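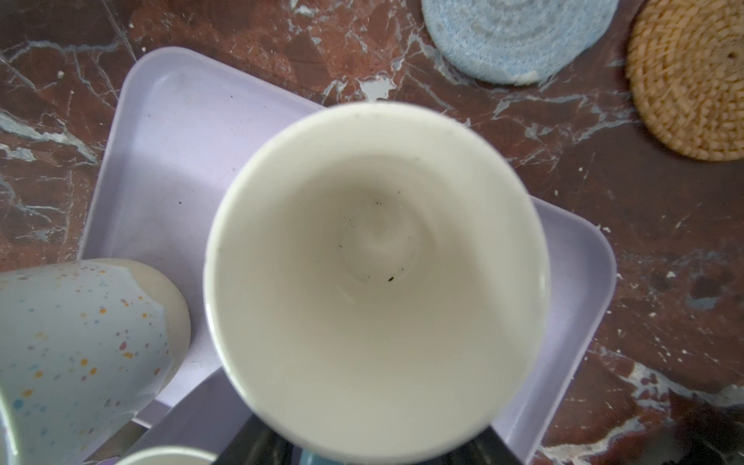 According to Carter Marchand, the fault at Onville was in the force limit, and the gripper hardware was sound. The log he opened for our group showed 228 cup picks before the arm halted with its fingers closed past the set width. The stop circuit cut power in 2 seconds; Kofler's specification allows 3. Restart required a manual release, and the release key was kept in another room. Vinzenz Lüthi asked for the revised limit. Marchand had no figure yet. Testing resumes in March.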